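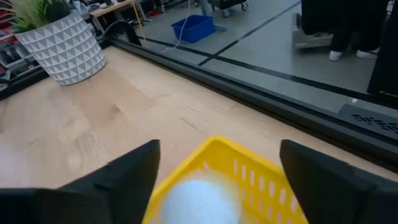
Cesta amarilla con la bola blanca, sobre la mesa de madera. Al fondo, la maceta.

Ticket 1388 - Mesa Husance, manchas y bola que rueda
Estado: resuelto en parte
Abierto: jueves 13 de noviembre
Categoría: mobiliario / superficie

Descripción del problema
Buenos días. Escribo por la mesa Husance de madera clara con marco negro de metal, comprada en marzo en la tienda Stumadeo. Tengo dos problemas. El primero es que las cosas redondas no se quedan quietas encima: si dejo la bola blanca fuera de la cesta, rueda siempre hacia el mismo lado largo. El segundo es un cerco oscuro que apareció debajo de la maceta blanca de triángulos. No hablo de los nudos de la madera, esos ya estaban y me gustan.

Perdonen si alguna palabra no es correcta, el español no es mi primera lengua.

Pruebas que hice
1. Apreté los tornillos de las patas con la llave que venía en la caja. La bola rueda igual.
2. Giré la mesa media vuelta en el mismo sitio. La bola rodó hacia la ventana otra vez, por lo tanto pienso que es el suelo.
3. Limpié el cerco con un paño húmedo y jabón neutro. Quedó más claro, pero todavía se ve.
4. Puse la bola dentro de la cesta amarilla Mamo. Así no se cae, aunque no es una solución para los lápices.

Respuesta del soporte
Gracias por las pruebas, son muy útiles. Si al girar la mesa la bola va hacia el mismo lado de la habitación, el desnivel es del suelo. Le enviamos cuatro calzas Disby, referencia 376. Para el cerco, espere a que la madera esté bien seca, lije suave con grano 200 siguiendo la veta y aplique después el aceite.

Actualización del cliente
Recibí las calzas. Con una en cada pata del lado de la ventana, la bola queda quieta. El cerco no lo lijé todavía, me falta comprar el aceite. Por favor dejen abierto solo este punto.

Nota interna: punto de la superficie pasado al ticket 1414.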